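# Shape sorter blocks, but the box is long gone. What do you do with them?

**gaeun_ok**

Picked up a bag of plastic shape blocks at the Tunham swap for 3 dollars. There was no lid and no sorter box in the bag, only blocks. I tipped them out on the maple board and now I'm wondering if I should make a new box for them or just let my daughter (18 months) play with them loose. 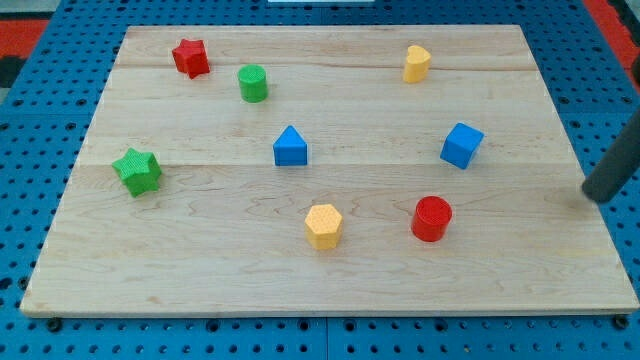 **stilside_su** wrote:

Leave them loose! Mine never cared about the box. She wanted to stack things, knock them over and carry one around in each hand all morning. A sorter has one right answer per hole and then you're finished with it.

**Ji-hoon Song**

Disagree, sorry. Posting the shapes through the hole is the whole fun at that age, they love it when the thing disappears and goes clunk. I cut a lid for ours out of scrap wood and it took me one evening. Trace each block, add a hair of clearance, drill a starter hole and go slow with the coping saw. Stars are miserable to cut though. I messed up two.

**gaeun_ok**

Ugh, and I have two stars, a red one and a green one. The heart doesn't look like a picnic either.

**Ji-hoon Song**

Do the cylinder and the cube first so you get some confidence going. Save the heart for a day when you've slept.

**sjsong**

Or skip the saw and use a shoebox?? We did cardboard with a utility knife, and when it got chewed up I made another one. Kids that small won't manage a star anyway, mine was well past two before she'd turn it to fit.

**stilside_su**

Shoebox is a good compromise, I'll give you that. Still think she'll spend more time putting the lid on her head.

**Su-bin Jeon**

Color matching is easier than shapes to start with. You've got red, green, blue and yellow, so put out four bowls and see what she does. Also give them a good scrub with an old toothbrush, that bumpy texture on top hangs on to dried banana like you wouldn't believe.

**gaeun_ok**

Bowls tonight, shoebox this weekend. Ji-hoon, if I get brave about the wood lid, how thick was your scrap?

**Ji-hoon Song**

Quarter inch. Any thicker and the star jams halfway through, and then you get screaming.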